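Notebook > Cell rules > October

Friday, late, writing this before I forget

Spent the whole afternoon on the desk cell rules. Divier wants one page taped up by Monday, Gritum's version ran to 33 and I doubt anyone got past the cover.
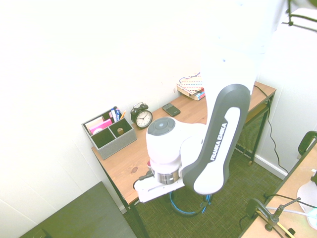 What we settled on

Stop button within reach before the arm gets enabled. Every time, even for a quick jog. Hands off the desk while it moves, and yes that includes fixing the pens. Own phone goes in your pocket or the locker. A phone only sits on the desk if it's on the object list.

Cables. Long argument. I want slack checked through the full reach at low speed first, then again with the gripper turned. Sidard's checklist skips the second pass. Put it in as rule 9.

Object layout gets written down before the run, not after. We have 1,517 runs logged and a good pile of them say "same as yesterday" for layout. Same as what?? Useless to whoever reads it next year.

Still open

- speed limit when somebody is standing next to the desk. Need to read the standard properly, not the summary
- who signs off after a gripper swap
- does the clock get a fixed spot or move with the rest. I say move

Chávez office wants it in Spanish too. Fine, but after the wording stops changing.

Cut my draft to 16 rules. Still to many for one page at a size you can read from the door. Try again tommorow, smaller margins maybe. Going home.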